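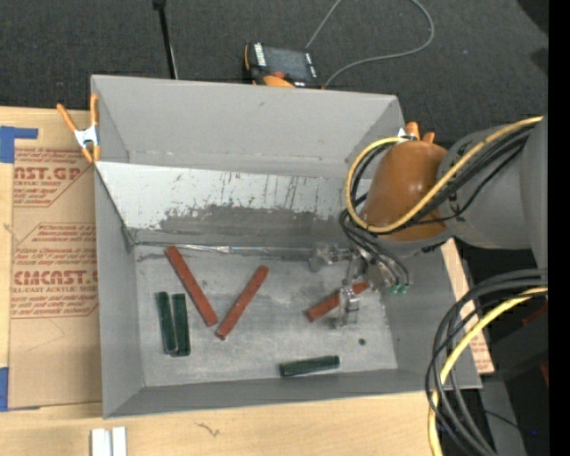 How many examples does a picking system need before we should believe it has learned anything? More than it is usually given, and the total on its own settles very little.

Course notes, part 2: gathering examples
Ruan Van Wyk

The reading for this part is the Griteo report, which rests on 1032 recorded grasps. Look at how they were gathered before you look at the success rate. Roughly 800 come from one bin, with the same bars tipped in again and again. A learner can do well on a set like that by picking up habits of the bin – its scratches, its tape, its slope – and the authors never test for it.

Be wary of the word "random" too. Bars put back by hand do not fall as they would from a chute. People spread them out, and a gripper gets an easier job than it will have at work.

Failed grasps matter as much as good ones. The Plirix set dropped its failures before training, then claimed the system "knows when to stop". I can't see where it would have learned that.

For the February session, take 600 grasps from the Jacobs set and split them two ways: once at random, once by recording session. Train on both splits and bring both scores. If the second is much lower, say so plainly in your write-up. Do not average them.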